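Ticket: Rewi arm stops dead on shelf restock
Opened by Leonie Ruawai, Mindaddale
Updated 6th August
Status: fix on trial

Rewi has been a joy on the snack shelf, right up until the right arm began freezing mid-reach with a wrist timeout. I got the log and Rangi Hoani checked fingers and cables. 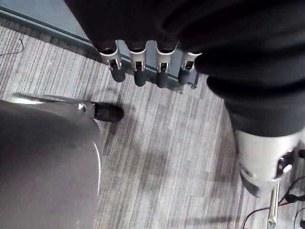 2 min read

First tries: restarted the Drivix controller, reseated the wrist plug, ran the finger test. All four fingers passed, lovely clean curves! The freeze still came back after 90 seconds of shelf work - always near the upper lip.

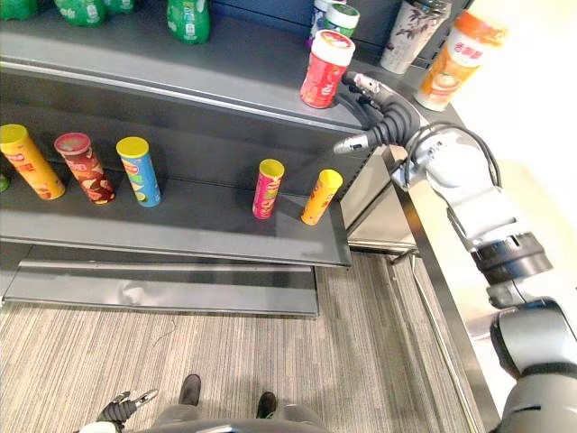

Gripper by the red container, upper shelf.

Log line 1,857 is the good bit. The planner asks for a wrist turn past the soft limit, the joint says no, and the arm waits forever for a reply. Great catch by Yusri Wibisono, who spotted the old limit file from Bevberg.

Loaded the new file and ran the lower shelf at slow speed, 3 runs, no timeout logged.
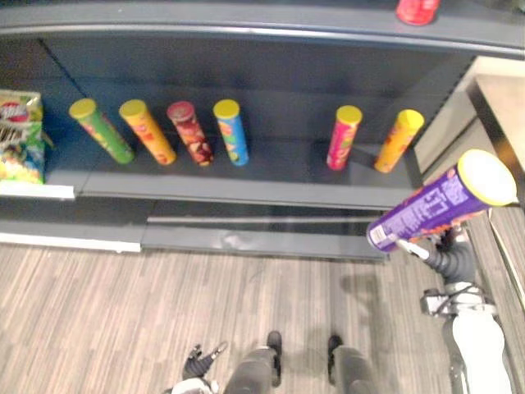
Purple can in the grip, right end of the shelf.

Still to do: full speed on the upper shelf, with a hand on the stop button. Johanna Mösli wants the timeout to raise an alarm too - yes please! Leaving this open until September.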